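The Noisy, Salty, Wonderful World of the Corner-Store Snack Shelf

Walk into any small grocery in Londov a little after four in the afternoon and you'll hear it before you see it. Crinkle, crinkle, pop. School is out, the buses are unloading, and half the town seems to be standing in front of the chips.

I came for a weekend in January and stayed much longer than I planned, mostly on account of a paprika puff.
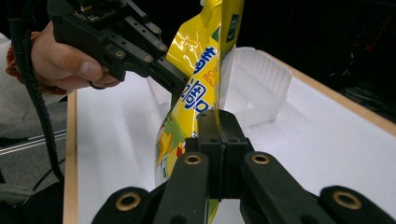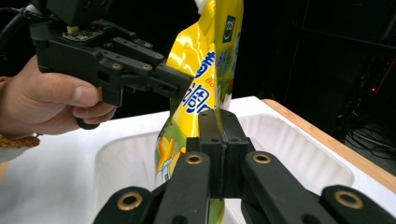 Photos: Jendader

Londov is a snack town the way other places are cheese towns or beer towns. It has a potato processor at one end of Mill Road, a corn mill at the other, and in between a string of tiny kitchens that fry, bake, puff and season just about anything that will hold salt. A few sell all over the region. Most sell to the shops within biking distance and never think about going farther, and those were the ones I wanted to eat.

My first stop was Wuvetti, which makes ridged potato chips in a long brick building that used to be a laundry. The smell hits you in the parking lot: hot oil, a bit of earth, and underneath it something sweet, like toast. They fry in small kettles, and the temperature dips every time a fresh batch of cold slices goes in. That dip gives a kettle chip its hard, glassy bite. On a big continuous fryer the oil stays steady and the chip comes out lighter and more tender. I like both! But if you hand me a bowl of each, the kettle chips will be gone first, and I'll have a scratched roof of the mouth to show for it.

The potatoes matter more than I ever guessed. Fry a potato that has been kept too cold and it will go dark brown before it's cooked through, as the chill turns some of its starch to sugar. The crew at Wuvetti fries a handful of test slices from every load and lays them out on paper under a desk lamp. Pale gold, and the load goes in. Too brown, and the potatoes go back to a warmer room to rest for a while. I ate the rejects. They were bitter at the edges and I'd still have paid for them.

Across the river there's Yurt, which is a bakery, a lunch counter and (as of last fall) a maker of puffed corn. The machine is tucked behind the bread ovens and sounds like a lawn mower with a cold. Cornmeal goes in slightly damp, gets squeezed through a screw until it's very hot, and the moment it leaves the nozzle the water inside flashes to steam and the whole thing swells up. It comes out tasting of almost nothing! A warm, squeaky, faintly sweet nothing. All the flavor is waiting in the tumbler, a big slanted drum where the puffs roll around in oil and seasoning until they're coated in dust.

And the seasonings, oh my. Yurt does 5 of them. Plain salt, smoked paprika, dill and sour cream, a sharp aged cheese, and one made with dried sauerkraut powder that I tried as a dare and then bought 2 bags of for the train. The paprika is the star, though. It starts out sweet, gets smoky about halfway through the chew, and leaves a little heat on the lips that sends your hand right back in.

On a good day the bakery turns out around 4000 bags, which sounds like a lot until you stand in one of those shops at four o'clock.

What surprised me most was how much people here care about the bag. Everybody I talked to had an opinion. Too much air and customers grumble, too little and they get a pouch of crumbs. The air isn't ordinary air in most cases, either. Packers commonly flush the bag with nitrogen, which keeps the oil from going stale, and the puffiness doubles as a cushion on the ride to the store. Then there's the sound. A woman at the bus stop told me, very seriously, that a quiet bag makes a chip taste old. I laughed, and then I went back to my room and ate Wuvetti chips out of a cereal bowl, and you know what? They did seem a bit duller. We eat with our ears more than we think.

If you make the trip, go hungry and go in the afternoon. Start at Yurt while the tumbler is running and ask for a scoop straight from the drum, still warm. Cross the footbridge, buy a bag of the plain salted at Wuvetti's front window, and take it down to the benches by the water. Bring a drink, too. The nearest fountain is up by the station, and I learned that one the thirsty way.

I still have one bag of the sauerkraut puffs left in the kitchen cupboard. I keep moving it to a higher shelf.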